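The Clog Comes Back In Through the Side Door

Wooden soles, a nail gun that isn't one, and a man who will not sell you the wrong size

By Nahuel Núñez
2 Jun 2024

Noise first. You hear the Bozsik shop before you find it, down the alley behind the bus garage, a flat knocking like somebody beating a rug with a spoon. Then the smell. Alder shavings, wax, hot coffee left on something it shouldn't be on.

Dezső Csizmadia doesn't look up. He's got a clog upside down between his knees and he's putting staples in the edge, one after another, fast, the leather pulled so tight around the last that it squeaks. "Sit," he says. There's no chair. I sit on a sack.

I came to write about a comeback. Clogs are back, everyone says so, my editor says so, my sister bought a pair in March and has talked about little else. Open heel, thick sole, a strip of leather stapled around the edge. Worn with jeans, worn with dresses, worn by people waiting in line for bread. I wanted to know who was making them. A lot of people, as it happens, and most of them in plastic. Csizmadia makes them in wood. He has for 20 years and he's a little tired of being asked about comebacks.

"It was never away," he says. "Nurses. Cooks. Women who stand up all day. You just didn't look at their feet."

Fair enough.

What goes under the foot

A clog is a simple thing to explain and a rotten thing to make well. Sole, upper, staples. Sometimes a rubber tread glued on the bottom so you don't kill yourself on tile. All the trouble is in the sole, and the trouble is that wood doesn't bend.

A regular shoe bends at the ball of the foot. A clog can't, so the sole has to roll. The front is carved up off the ground, a curve called the toe spring, and the foot tips forward over it like a rocking chair. Too little and you clomp. Too much and you're always falling into the next step. Csizmadia carves his a touch higher than most. He showed me by rocking one on the bench with a finger. It tipped, came back, tipped again, sat still.

"When it sits still, good. When it keeps going, firewood."

There's a lot of firewood. A crate of it by the door, soles with a knot in the wrong place, soles that split while drying, one that looked perfect to me. I asked what was wrong with that one. He turned it over, turned it back, shrugged, threw it in the crate again.

Alder is what he likes. Light, doesn't split easy when you put metal in it, gets a nice orange color if you leave it alone. Birch is fine, heavier. Poplar for people who complain about weight, though it dents. Beech he'll do if you beg, and you'll feel it in your hips by dinner. He buys it as rough blocks and then stacks them in the back with little sticks between so the air gets through, and they sit. How long? "Until." I pushed. Until they stop losing weight, he said, and there's a kitchen scale for that, and a pencil mark on the end of every block.

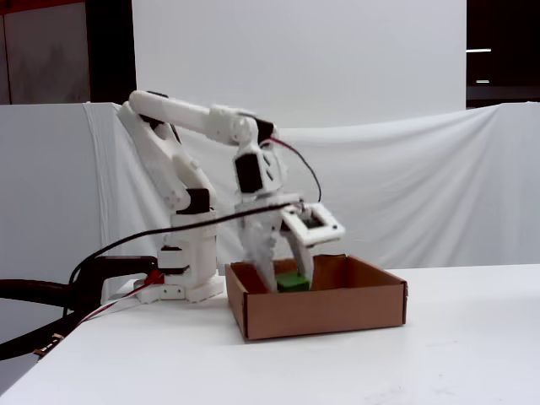
The leather comes from a tannery supplier called Dernix, which he complains about the way you complain about a brother. Too thick last fall. Too shiny now. Won't answer the phone. But it's vegetable tanned, it's stiff when it arrives, and it stretches when it's wet and stays put when it's dry, and that's what you need, because the upper on a clog isn't sewn to anything. It's soaked, pulled over the last, stapled into a little groove cut around the edge of the sole, and left there to dry in shape. Take the last out too soon and the whole front slumps. He's pulled them early exactly once for a customer in a rush. Won't discuss it.

The staples are steel with a brass wash. I'd been calling the thing in his hand a nail gun, and he let me do it for most of the morning before he corrected me. Stapler. Air stapler. The nails are only for the heel strap, and those go in with a hammer, and that's the knocking.

Fitting, or the argument

Here's where most people go wrong, me included. You buy clogs like you buy sneakers. Snug, toes near the end, heel held. Wrong on all of it.

A clog is supposed to be loose at the back. Your heel lifts when you walk, that's the design. It should hang over the edge by nothing, or better, sit just inside it with a little wood showing behind. The hold is all across the top of the foot, the instep. If the instep is right you could run in them (don't). If it's wrong you curl your toes to hang on, and by afternoon your calves are like rope.

So he measures the instep. Paper tape, standing up, both feet, because they are never the same. Then he gets you to stand on a sheet of brown paper and draws around you with the pencil held dead straight. Then he asks what socks. People lie about socks, he says. They come in wearing thin ones for the fitting and then it's winter and they're back, angry.

A woman came in while I was there, wanted a pair in red, wanted them a size smaller than he'd measured. Said she always wore that size. He put the red ones back on the shelf. She said she'd pay. He said he knew. They went around on this for a good while, very polite, and she left with a deposit slip for the bigger ones and a face like weather. He wrote her name on a piece of tape and stuck it to a block.

"She'll be fine," he said. "She'll tell people it was her idea."

The big boys

None of this scales. You knew that. The one pair of clogs most people own this year is a Skandus, or a copy of a Skandus, and a Skandus sole is turned by machine from a block glued up out of thinner pieces. Nothing shameful in it. Glued blocks move less. They're cheaper, they come out the same every time, and if you order online you get what you got before. My sister's are Skandus. She's happy. Csizmadia looked at a photo of them on my phone and said, "Nice heel," and gave it back, and I've been trying to work out since whether that was a compliment.

Where he gets short is on the molded ones. Fanance, the chain, has a whole wall of them now. Foam sole, printed to look like wood grain, row of fake studs around the edge. I bought a pair for this story. They're comfortable! I have to say it. Soft right away, weigh nothing, quiet on stairs. After a couple of weeks the grain had rubbed off under the ball of my foot and one stud had gone somewhere, and the foam had packed down on the outside, where I walk heavy. Can't be resoled. Can't be anything. They're in the garage, for hosing the car.

A wooden pair, you wear the rubber off and he glues on more rubber. You can do this over and over. The uppers can be pulled and restapled as long as there's fresh wood to go into. He's got a pair in for repair that he made when he started out, for a cook, and the inside has two dark foot shapes worn into it, every toe, shiny as a spoon.

A few things to know before you buy

Walk on a hard floor in teh shop. Carpet lies.

Listen to them. A split sole sounds dull on one side. Knock the pair together, then knock them on the counter.

Staples should sit flush and close, no gaps at the bend by the little toe. That's the spot that lets go.

Look at the grain from the side. It ought to run heel to toe, long lines. If it dives down through the sole at the arch, put it back.

No foam insole, please. It eats the room you need over the instep, and it stinks by August.

Rubber on the bottom unless you live on grass.

And break them in short. An hour, then off. The wood won't give but the leather will, and your feet have to learn the roll. I did a full day in mine right out of the bag and walked home in my socks. 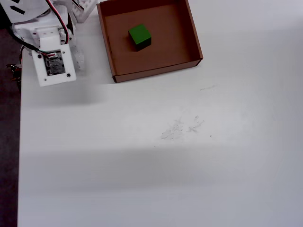

White arm with a small dark circuit board set into its end plate.

Keeping them alive

Oil the wood. Not the top where your foot goes, the sides. Linseed is fine, a rag, thin, wipe it off again. Csizmadia uses a beeswax mix he cooks up himself on the same hot plate as the coffee, and yes, I asked, and yes, it's happened.

If they get soaked, stuff them with newspaper and put them somewhere boring. Not the radiator. Not the oven, which I wouldn't have thought needed saying, but he has a story about an oven. Dried fast, wood cracks from the heel end in. A hairline crack you can live with, he runs thin glue in and clamps it overnight. Anything you can get a fingernail into is done for.

Loose staple: don't push it back in the same hole. Pull it, put the new one a little to the side. Or take them to somebody. Any decent shoe repair place can do it, though you may have to explain what they're looking at.

Leather gets a brush and some plain cream twice a year. Suede gets the brush and your good wishes.

What it costs, how long you wait

He wouldn't let me print a price, it changes with the hides. More than Skandus. Less than the boots you've been looking at. The wait is the real cost. He has 416 pairs on order as of the week I visited, in a school notebook, in pencil, and the best he's ever managed in a year is some 1,000 with help, and he doesn't have help right now. He had an apprentice. The apprentice got married and moved somewhere with a beach, where presumably they wear something else.

Would he take another? He would. It has to be someone who can sharpen. Everybody wants to do leather, he says, everbody wants to pick colors, and then you hand them a hook knife and a stone and they look at their phone. He spends the first hour of every day sharpening. There's the long clogger's knife too, the one that hooks into a ring on the bench so you can lean your whole weight down the blade, and he let me try that one on a scrap block. I took off a curl about as thick as a playing card, then a wedge you could have stopped a door with. He picked it up and put it in the stove box.

My own pair is number whatever in the notebook. Alder, plain brown, instep measured with thick socks on. Fall, he thinks. I asked if he could say which end of fall and he went back to the knocking.

Bozsik is open mornings, closed when the shutter's down. Bring your own socks. Repairs go in the wire basket inside the door with your name on paper, tucked in the left shoe.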